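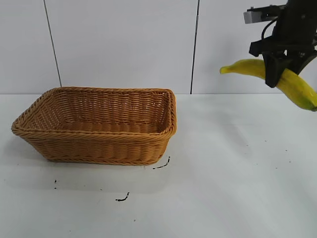 Fruit Basket FAQ: Everything You Keep Asking Me

6 min read
3,309 shares · 2 comments

I get a lot of mail about keeping fruit in baskets, way more than I ever got about the bread posts (sorry, bread posts). So I've pulled the usual questions together and I'll keep adding to them.

Do I really need a basket? Can't I just use a bowl?

Sure you can! I used a big ceramic bowl for years. My trouble was that whatever landed at the bottom sat there in the dark until it got soft, and I'd only find out by smell. A long, low basket lets me spread everything in one layer, and a bit of air gets through the weave. If you go through fruit fast, the bowl is fine.

Real wicker or the synthetic stuff?

I'm firmly on team synthetic rattan for the kitchen. I do love old willow, and I have a beautiful one from a flea market that holds napkins, but juice soaks into it and then you've got a stain and maybe fruit flies. The woven plastic kind can go in the sink. It also doesn't shed little bits on the counter. A warm tan color looks close enough to the natural thing that my mother-in-law asked me where I'd found "such nice cane."

What shape should I get?

Rectangular, if your counter is like mine and you're pushing things back against the wall. Round baskets waste the corners. I like sides that flare out a little toward the top, so it's easy to reach in, and a thick twisted rim, which gives you something to grab when you're carrying the whole thing to the table. Check that the floor of the basket is flat! I bought a Skelska one with a bump in the middle and every orange rolled to the edges and sat there like they were mad at each other.

Where do the bananas go?

On top, always, or at one end by themselves. Bananas bruise if you put anything on them, and they give off the gas that hurries everything else along (great when your avocados are like rocks, less great for pears you wanted to last). I put them in last, curved side up, so they rest on the tips and the stem instead of on one flat spot.

Should I separate the bunch?

I've tried it both ways and I can't see much difference. My friend Dario Vitale swears by pulling them apart as soon as he gets home and wrapping each stem. I don't have the patience. I do break off singles for the kids' breakfast because they'll take a loose banana and ignore a whole bunch.

Do you line the basket?

In summer, yes, with a cotton dish towel folded in half. Peaches and plums get marks from the weave if they sit too long. Bananas and citrus don't care, so for most of the year I leave it bare. Please skip paper towels, they stick to anything that leaks and then you're picking shreds out of the braiding with a toothpick. Ask me how I know.

How do you clean it?

Tip it upside down over the sink and give it a few good slaps first. Then a soft brush, warm water and a drop of dish soap, working along the rows instead of across them. The rope edge holds the most gunk, so go around that twice. I rinse mine and stand it on its short end on a towel overnight. No dishwasher! I put my Ferier basket through once and it came out shaped like a saddle.

My white table shows every single mark. Any tips?

Oh, I hear you. White tops are lovely for about an hour. Lift the basket when you move it, because dragging it pushes grit around, and wipe underneath whenever you empty it. For smudges I use a damp microfiber cloth and then a dry one. The Hoxha cleaning paste everybody recommends left mine streaky, but your table may be nicer than mine.

How much fruit is too much?

If you can't see the bottom layer, it's too much. We buy for 3 days at a time now and throw out far less than we used to. Extra apples go in the fridge drawer.

Where did you get yours?

Mine came from a Hilteck closeout shelf and I haven't seen it since, so I can't link it. Look for an open-top one in a size that fits your counter, and measure before you leave the house.

2 comments

Related posts
Six Ways to Use Up Spotty Bananas
November Fruit: What's Worth Buying
My Napkin Drawer, Finally Sorted
Keeping Onions and Potatoes Apart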